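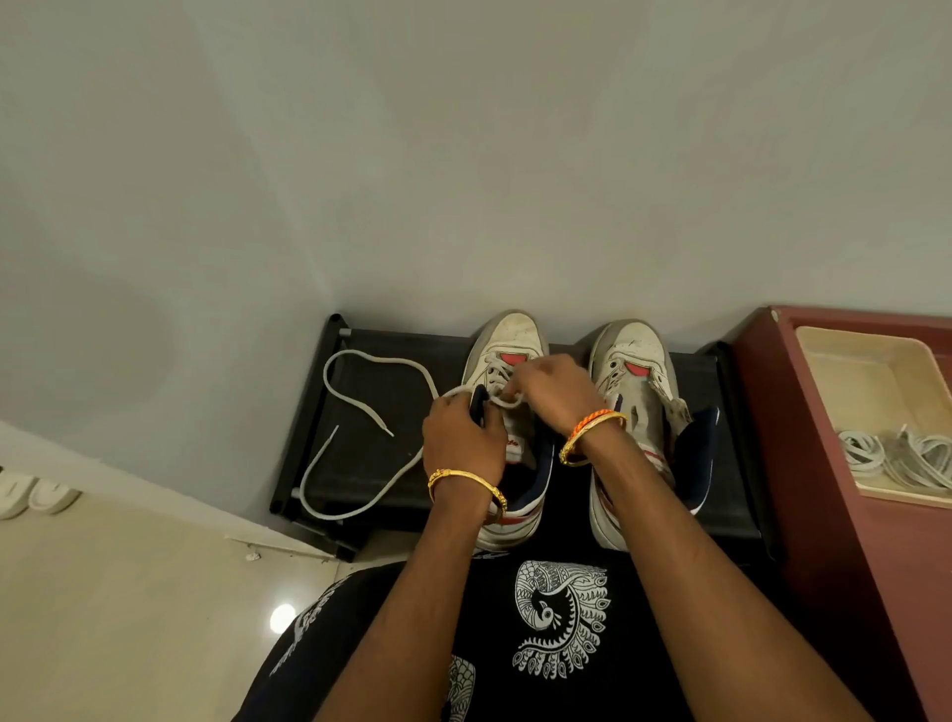
Teaching the lacing task: progress to the end of September

Sokent demonstration project, report to the Reller fund

We are very pleased with this quarter! Lacing was the task we worried about most when we applied, and it is now the one with the most material behind it: 900 recorded demonstrations by hand, all seen from head height, so the view follows the wearer's own work.

Most of the recordings use white low-top trainers on a rack, with spare laces kept in a tray within reach. Worn shoes have been a real help. The leather is scuffed and soft, and the lace sits differently each time, which is just the sort of variety the Rokine arm needs to learn from.

What we have learnt so far

Pulling the lace snug at the top eyelets is the hardest part to copy. The fingers cover the lace for much of it (and each other, quite often), so we now ask people to slow down there. The first 200 recordings were made before that change and we are going back through them by hand.

Remote control sessions on the Pitkänen rig started in week 9. Threading is slow going, but the operators are getting better at it every week and it's a joy to watch.

Next quarter

Reach 1,000 hand demonstrations, add dark laces, and begin the first joint training run with the remote control data. Spending is on plan.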